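Is a robot demo day worth going to if you're thinking of buying?

Posted by culov_packer

We run a small produce packing place and my brother-in-law wants us to look at a robot arm. Vanholm is holding an open day in March and we're invited. It's 155 miles each way, so a whole day gone. I've seen trade show demos before and they always work, and then you hear from people who own the thing. Has anyone been to one of these, and did you learn anything you couldn't get from the video? I don't want to be sold to for six hours.

Laimutė Sepp

I went to the last one, with low hopes, and I'd give it half a yes. You get a talk first (skip it, it's the brochure read aloud) and then you stand by the cells and watch. They let you see what the wrist camera sees, and that was the useful part for me. 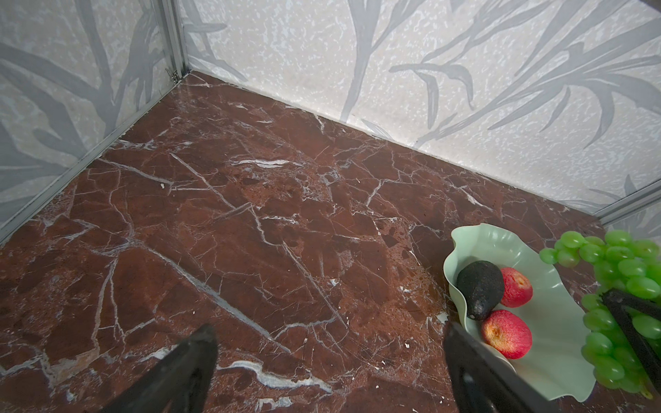

My trouble with all of it is the fruit. Our line at Haworth gets bruised, sticky, odd-sized stuff, and I asked three times whether they'd try a crate of ours. I got three different polite answers. The peaches and the avocado in their green dish look like display fruit to me, and a plastic peach doesn't care how hard you squeeze it. Grapes are another matter altogether, real ones come off the stem if you look at them wrong. I'll give them the floor, though. Dark red marble with white veins all over it and a shine on top is a harder background than the plain gray mat most sellers use.

The sales guy told me 1000 picks without a drop. I asked for the log and he said he'd email it. That was two months ago.

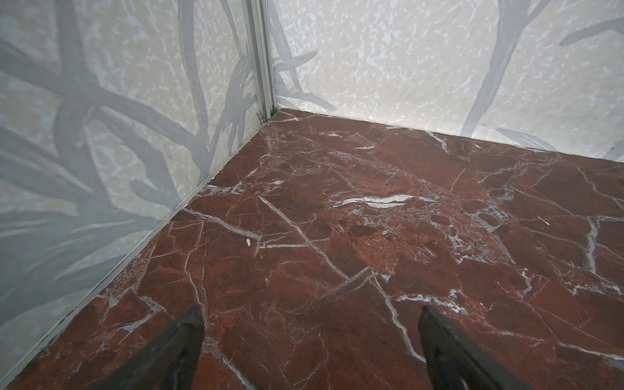
So if you go, bring your own produce in a cooler and put it on the table before they can say no. Ask what happens after a missed pick, and who has to walk over and reset it. Ask to see it run after lunch as well, when the crowd has thinned out and the engineers are less careful about what they say. I got more out of 15 minutes with a bored technician than out of the whole morning.

pesen_dave

Don't bother. Free sandwich, that's it. We got quoted 3898 a month for a lease and they wouldn't put a pick rate in the contract. Hired two people instead.

orchard63

Dave's price sounds like the lease with service included, so check that before you panic. Agree with Laimutė about bringing your own fruit. I'd call ahead and get it in writing that they'll run it, and if they won't, stay home.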